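Sealing a stone countertop before a tenancy changes hands
Kaewkla Residents' Help Pages – Kitchens and Surfaces

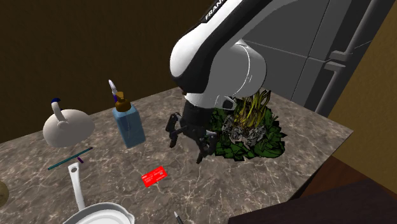 Stone-patterned countertop with a plant at the back.

Posted by Kamonchanok Thammasiri, 29 October 2019

I manage 27 furnished apartments in the Davel building. Our kitchens were refitted in September with natural granite counters, and the installer left no written instructions on sealing. One departing tenant has reported a dark ring beside the sink that does not lift with dish soap. The next tenant is due shortly, and I must decide whether to seal the counter now or have the ring treated first. I would also like to know how often sealing should be repeated, and whether the cost may reasonably be charged to the tenant. Our lease refers only to "damage beyond ordinary wear."

Ranov Property Office

Treat the ring first. A sealer applied over a stain will hold the stain in place, and removing it later is considerably more work.

Begin by establishing whether the mark is water or oil. Leave the area dry and uncovered overnight. A water mark will usually fade by morning. If the ring remains, mix baking soda and water to a thick paste, spread it over the mark, cover it with plastic wrap and leave it for a full day. Remove the paste with a plastic scraper and rinse. Old oil stains may require 3 applications. Vinegar and lemon juice should not be used, as many stones sold as granite contain minerals that acid will etch.

As to frequency, place a spoonful of water on a clean part of the counter and wait ten minutes. If the stone darkens, it should be sealed. If the water remains beaded, sealing may be deferred – some dense granites hardly need it at all. Our office tests at each change of tenant and records the result on the inspection form.

On the question of charges, we do not bill tenants for sealing. It is routine upkeep. A stain that cannot be removed is a separate matter and depends on your lease and local law.

Grirbridge

Agree with the above. Buy the sealer in the 1000 ml size if you have that many units, it works out cheaper. Wipe off the extra before it dries or you get a haze.

tilehand300

Are you certain it is real granite? We were told the same and ours was laminate. Sealer does nothing on laminate except make it sticky. Look at the underside near the sink cutout before you spend any money.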